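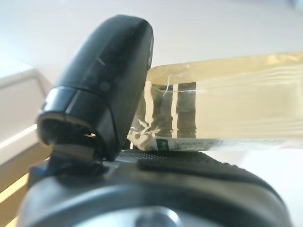
Most couples start planning a wedding with the room. At Bovum, a converted seed warehouse at the edge of Nistement, the room is usually the last thing to be settled, because it can be set up so many ways. One pair last December kept everything black and white, down to the candle holders, which had the look of smooth black plastic with softly curved edges and a pale highlight where the light fell along the top. It sounds severe on paper. With white walls behind it, it suited the evening.

The warehouse seats 178 guests for dinner, or fewer if the band wants the long wall. There are two ways in, one from the street and one through the yard, and most couples hold the ceremony in the yard and bring people inside for the meal. When it rains, the chairs go under the loading roof. Staff can make that change while guests are having their first drink.

Rental runs by the day, and the day is a long one. Florists can get in at 8 in the morning, and the floor has to be clear by midnight. Tables, chairs and plain linens are included. Food is not, though the kitchen is big enough for any caterer on the house list. Khumalo, the one most often booked, does a family-style dinner with big platters of rice, roast chicken and greens, and will cook a separate dish for guests who don't eat meat. Tastings are held 4 months ahead.

Flowers are where the bills tend to climb. Zurkness, a small studio two streets over, quotes around $868 for a modest order: a bouquet, table pieces and something for the doorway. Couples who marry in winter often ask for branches and dried grasses, which cost less and hold up better in a heated room.

Parking is the weak point. The yard has to stay open for deliveries, so guests leave their cars in the town lot by the library and walk over. The path is paved but uneven near the corner - worth a line on the invitation for anyone planning to wear heels.

Visits are by appointment, and evening times are best for seeing how the lights look after dark.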